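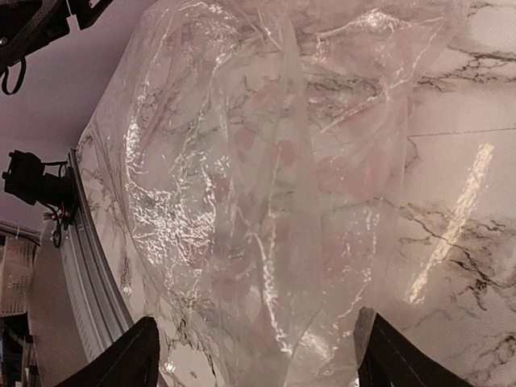 # Flattening, Folding and Storing Thin Plastic Film and Bags

Thin plastic takes up very little space when it is flat and a lot of space when it isn't. One crumpled bag can fill half a kitchen drawer. These steps cover the clear and lightly printed kind: produce bags, mattress and bedding bags, wrap from paper goods, garment covers, and the big sheets that come around furniture. They don't cover heavy tarps or anything stiff enough to crack when you fold it.

## What you need

- A smooth, hard tabletop or counter, wiped and dried
- A dry microfiber cloth
- A damp cloth
- A ruler or the long edge of a hardcover book
- Scissors
- Low-tack tape or rubber bands
- A shoebox or a shallow drawer

Don't work on carpet or on a tablecloth. Film clings to fabric and drags it along, and you end up smoothing both. Stone, laminate, glass and sealed wood are all fine.

## 1. Sort first

Make two piles, keep and recycle. Keep film that is whole, clean and large enough to be useful. I don't bother with anything that won't cover a dinner plate.

Put it in the recycle pile if it has:

- a rip longer than your finger
- food residue, grease or a smell
- tape or labels that won't peel off cleanly
- a sticky or powdery feel, which usually means it is old and breaking down

Film that has touched raw meat goes in the trash.

## 2. Find out if it is a sheet or a bag

With very thin film this can be hard to tell once it is bunched up. Pick up one edge and rub it between your thumb and finger. If it slides against itself, there are two layers and you probably have a bag. Follow the edge until you reach the opening or a sealed seam. A seam feels like a thin ridge.

If the layers are stuck together, breathe on your fingertips or touch them to the damp cloth and try again. Don't blow into a bag to open it. It puts moisture inside.

## 3. Check the print

Plain film is easy. Film with printed shapes or lettering needs one extra check, because some inks rub off. Press the damp cloth on a printed spot in a corner, hold it for a few seconds and look at the cloth. If color comes off, don't use that piece against fabric, paper or food. It is still good for lining a paint tray or covering a plant pot.

Print is useful for one thing: it shows which side is out. Keep the printed side down on the table for the rest of the steps and any loose ink stays away from your hands.

## 4. Spread it out

Lay the film down and pull gently on opposite corners, then on the other two. Don't try to get every crease out. Thin film holds a memory of where it was crushed, and pulling hard will only stretch it along the edges.

Start in the middle and sweep outward with the dry microfiber cloth, using your whole palm. Work toward whichever edge is closest. On a bag, sweep toward the opening so the air can leave. If the open end is facing away from you, turn the bag around before you start.

Tight clusters of small wrinkles come out best with short strokes from two directions. Long folds need one slow stroke along their length. Leave the last of them alone.

Never use an iron or a hair dryer. Kylie Costigan tried a dryer on the low setting at our Istmont apartment and the film shrank into a hard little knot in the time it took her to call me over.

## 5. Fold

For a bag:

1. Fold it lengthwise in half, then in half again.
2. Lay the ruler across the closed end.
3. Roll or fold toward the opening, pressing the air ahead of you.
4. Stop a hand's width from the end and tuck the rest in.

For a sheet:

1. Bring the short edges together and smooth toward the fold.
2. Do the same again until the strip is as wide as your box.
3. Roll the strip around the ruler, then slide the ruler out.
4. Hold the roll closed with a rubber band or a bit of low-tack tape.

If a corner slides while you fold, wipe the table under it with the damp cloth. The film will grip.

## 6. Store

Stand the rolls upright in the shoebox, largest at the back. A shoebox holds up to 17 rolls of produce-bag size. Big sheets get their own box. I mark the end of each roll with an S for sheet or a B for bag.

Keep the box out of direct sun and away from the stove. Store it well out of reach of small children and pets. Thin film is a suffocation hazard, and so is the pile on the table while you are working, so finish the job before you leave the room.

## Uses for the saved film

- Between stacked plates or picture frames when moving
- Over seed trays in February, with the edges left loose
- Around a wet paint roller for a short break
- Under a leaky pot on a shelf
- As a cover for out-of-season coats (punch a few holes at the bottom so they can air)

Recycling rules for film vary by town. Check before you put it in a curbside bin, as many places only take it at a store drop-off.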